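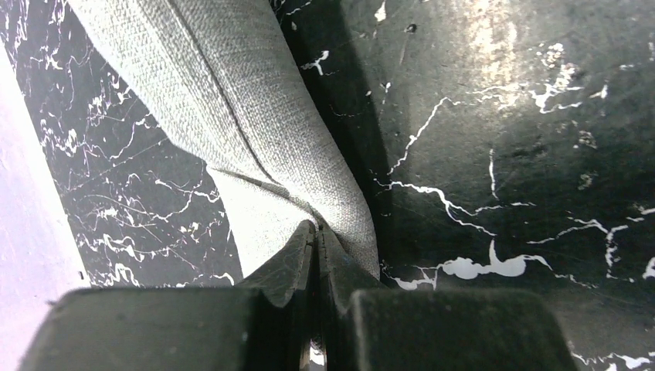

Slide 1. Gripper on gray cloth, Ivero two-arm kit, wrist view.

Morning, everyone. Tegan Doolan, from Julari. We review kits so that you can spend your budget on something you'll regret less. (Wait for laugh. Move on if none.)

The Ivero comes with two arms, a rail and a manual of 114 pages, 26 of which concern the warranty. List price is 3,444 dollars. Shipping is extra, and so is the second power supply, a fact Ewan Rakena found on page 98.

Setup: the brochure says an afternoon. We took 2 days, and Ewan would like it noted that one of them was spent on hold with support.

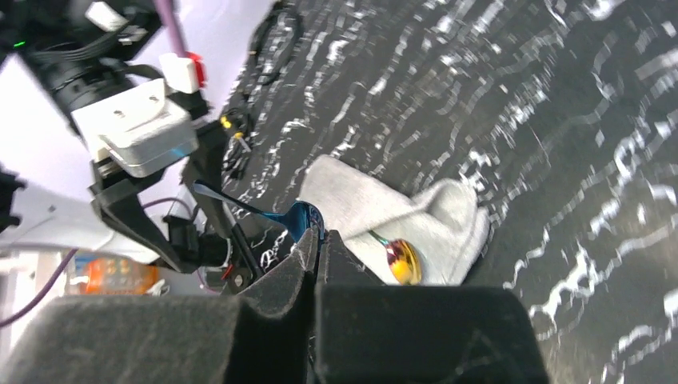
Cloth and cutlery are what I ask every vendor about, and the answer is always a video with music. Shiny spoons are hard on cameras. Fabric is hard on everybody. If your customers run a laundry or a kitchen, ask for both in the same demo and watch who changes the subject.

Cables next. Ask how many spares you get. Larysa Harasym asked for us and was sent a link to the store.
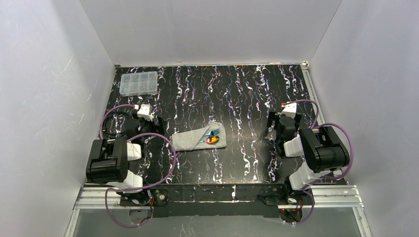
Who should buy it? A teaching lab, yes. A small shop with one patient engineer – probably. Anyone hoping to fold towels for a living should wait for the February update, and then read the release notes slowly.

Coralie McPhee has the price sheets at the back. Questions until they need the room.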